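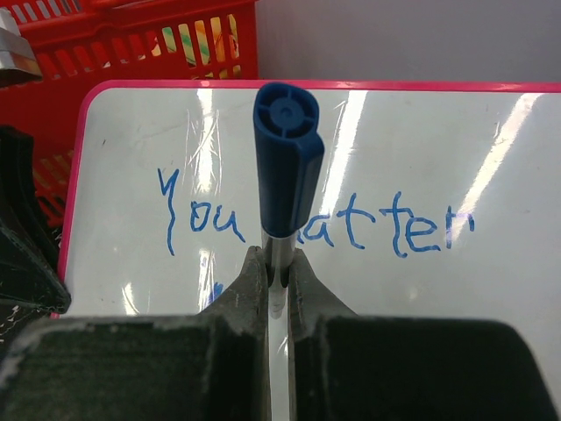 What is Podport? Podport is a tabletop gripper kit, sold with a two-finger hand, a wrist camera and a set of practice objects.

The kit is made by Ledesma, a small firm in Tavstead, and went on sale in January. It is aimed at colleges and hobby workshops that already own a light robot arm. The base package costs $3,363 and includes one hand, 2 spare pairs of finger pads, a mounting plate and a power supply. The arm is bought separately.

Practice work is grouped into 3 levels. The first covers picking up and setting down. The second adds handling thin or flat items, such as a small dry-erase board, which the hand takes by an edge or a corner.
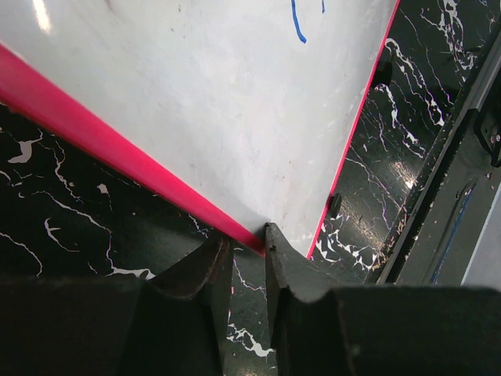
The third level covers tool use, including writing with a marker. Each level comes with 60 recorded runs that a buyer can replay or use as a starting point for new ones.

A repair service is run from Warnley. Worn pads can be changed by the owner with a hex key, but camera faults have to be sent in. An early version of the software lost its grip settings when the power was cut, and an update has fixed this. A left-handed mounting plate is listed as an extra.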